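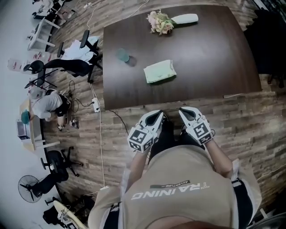 4.2 Rider spacing and departure order

The organizers of group trail rides usually send vehicles out in convoys, with a lead driver at the front and a second experienced driver at the back. How large these convoys should be is mostly a matter of custom. Mateos recommends small groups on narrow routes, but the clubs we spoke to set their limits by the number of leaders who signed up. We therefore looked at whether group size or departure order had more to do with the delays reported by drivers at the lunch stop.

The records come from 819 vehicle departures on three routes, which we call Coletti, Neron and Dramani. Coletti is a graded dirt road for most of its length and has wide pullouts. Neron follows a dry wash and is narrow in its middle part, where two vehicles can't pass. Dramani climbs to a rock bench and has a single steep ledge that most drivers take one at a time with a spotter. Departure times were written down by the person at the staging area, and arrival times by the person handing out lunches. Vehicles that turned back before lunch were left out.

On Coletti, departure order made little difference. Late groups arrived late by the same margin with which they had left, and larger convoys lost time only at the gate. On Neron the picture was less even. A group that stopped in the wash held up every group behind it, and the delay grew through the morning. Drivers in the later groups often waited with engines off and could not see the reason for the stop. Several wrote on their forms that they would have liked a radio message.

Dramani showed the longest waits. The ledge set the pace for the whole route, and a bigger convoy simply meant a longer line at the bottom. Splitting a convoy in two did not shorten the total time, but it did let the first half move on to the bench and free up space to park. Leaders who asked less experienced drivers to go near the front — where the spotter was still fresh and the line was short — reported fewer repeated attempts at the ledge. We did not record attempts ourselves and can't confirm this.

Weather was a smaller factor than we expected. The February rides left later in the morning than the others, but once under way they kept the same pace. The one exception was a ride on Neron after rain, when the leader sent everyone around by the county road. That ride is not included in the comparison.

Two limits should be kept in mind. The clocks at the staging area and the lunch stop were not matched, so short delays can't be told apart from clock error. Also, every leader knew the routes well. Results on Buveo, a newer route that opened after our records end, may differ, and we return to it in Section 5.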